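Curero Family Bulletin - Setup Guide for School Offices
Section 4: Building and sending the weekly newsletter

By now you have imported your family list (Section 2) and argued with someone about the school colors (Section 3). What follows gets one issue out the door. Allow 32 minutes the first time, most of which will go to waiting for the eighth grade team to send their paragraph.

Before you start

You need an Editor or Publisher login. Contributors can write but can't send, a distinction that will be explained to at least one teacher every term. If you don't know which you are, look under your name at the top right of the dashboard.

4.1 Starting the issue

1. From the dashboard, choose New Issue.
2. Pick a template. Brultent is the plain one. Jukier has a sidebar for lunch menus and late buses.
3. Type a subject line. Keep it under 6 words if you can. "Important Information Please Read Immediately" has been used, and families have stopped believing it.
4. Set the reply address. The default is the front office. If you leave it alone, tell the front office.

Note: Copying last week's issue is faster and perfectly allowed. It also copies last week's dates. Curero marks any date in the past with an orange underline, which people have shown a real talent for ignoring.

4.2 Adding sections from teachers

1. Open the Contributions tab. Anything submitted through the staff form is waiting there.
2. Drag each item into the issue. Items over the word limit show a gray bar.
3. To shorten one, click Trim. The full text moves to a Read More page and the author gets a notice. Let them hear it from the software.
4. Items sent by email, text message or sticky note have to be typed in by hand.

Caution: Do not paste straight from a word processor. Use Paste Clean. Otherwise the principal's message arrives in 4 fonts, and the replies will be about that.

4.3 Translations

Curero sends each family the version that matches the home language on file. The Ouazzani add-on makes a first draft. A person who reads the language needs to check it before it goes out. Abdelkrim Belhaj, who tested this section with his own school's April issues, found that "spirit week" had become something closer to a seance.

1. Choose Languages, then Draft All.
2. Assign a reviewer to each draft.
3. Wait for the green check. A draft without one will not send, however firmly you click.

4.4 Pictures

1. Click where the picture should go and choose Insert.
2. To run a pair together, insert the second directly after the first. Leave the Caption box empty or type one short line for both.
3. Check the phone preview. Pictures stack there, and so will yours.

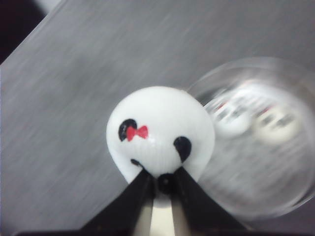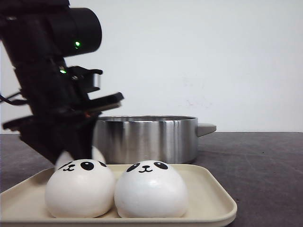 Panda faces, twice over

4. If any student can be recognized, confirm the photo release before saving. Curero will ask you. It cannot tell whether you looked.

4.5 Sending

1. Send a test to yourself and to 2 other people, one of whom enjoys finding mistakes.
2. Fix what they find.
3. Choose Schedule and set a time. Issues sent at 4 p.m. tend to be read in the pickup line.
4. Click Confirm. The status changes to Queued.

Caution: You can recall an issue while it is Queued. Once it says Sent, it is sent. The Correction button mails a second, smaller newsletter that draws every eye to the first one - use it for wrong dates and wrong times, and let the misplaced comma go.

If the status stays on Queued past the scheduled time, check that the family list isn't locked by somebody editing it. If it isn't, write to Pentti Toivonen on the support desk and include the issue number from the bottom of the dashboard. Please don't click Confirm again while you wait. Each click is a separate newsletter.

Section 5 covers the calendar feed and snow days.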